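Robot Operators for Data Collection (part-time, on site)

Risix is hiring operators to record examples of everyday kitchen and table tasks. The recordings are used to train Irumo, a learning system that controls a robot arm. You will steer the arm by hand with a leader device, one task at a time, and the system learns from what you did.

No robotics background is needed. We have had good operators come from restaurant work, dental labs and piano teaching. Steady hands and patience matter more to us than a degree.

What the work is

Each shift is built from a task list. A task is one written sentence, such as "put the corn on the plate" or "take the roll off the plate and set it on the table." You read the sentence, set up the objects, record the attempt, mark it as good or bad, and reset. Then you do it again with the objects in different spots. A full shift comes to almost 200 recordings once you are trained. In the first week we expect far fewer. 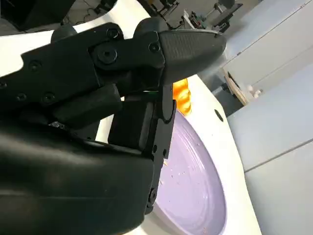 Most of the current list is food and tableware: moving things on and off plates, sorting them, handing them from one side of the table to the other. Later in the project we add drawers and cloth. You will work at a stand-alone station and swap with a second operator every hour, so that one person drives while the other resets and checks the files.

Failed attempts are part of the job. If the gripper slips or closes in the wrong place, you keep the recording, tag it, and write a short note. Please don't delete anything. We would much sooner have an honest miss than a gap in the numbering.

You should be able to
- sit or stand at a station for up to an hour at a stretch
- repeat the same motion many times without rushing it
- write short, clear notes in English
- follow the labeling guide, and ask when the guide doesn't cover something

Useful but not required: experience with labeling tools such as Restutell, or any work where you handled small or fragile items. 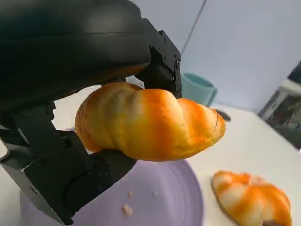
Soft and uneven objects take the most practice. Squeeze too hard and the shape changes, too lightly and it turns in the fingers. New operators spend their first two shifts with Hermine Baumgartner, who wrote the labeling guide and trains everyone on grip and approach. Those shifts are paid at the full rate.

Hours and pay

Shifts are four hours, morning or afternoon. We ask for at least 15 hours a week and can offer up to 20 to people who want more. The rate is 17 dollars an hour during the first month and goes up after that. The contract runs through November, with a good chance of extension - the list of tasks is long.

The station is in the Zaugg building, second floor, with an elevator. This job can't be done from home.

How to apply

Send a short note and your available hours to Vinzenz Kofler, Data Collection, Risix. A resume is fine but you don't need a cover letter. We invite people for a paid trial at the station before making an offer, and you will hear from us either way.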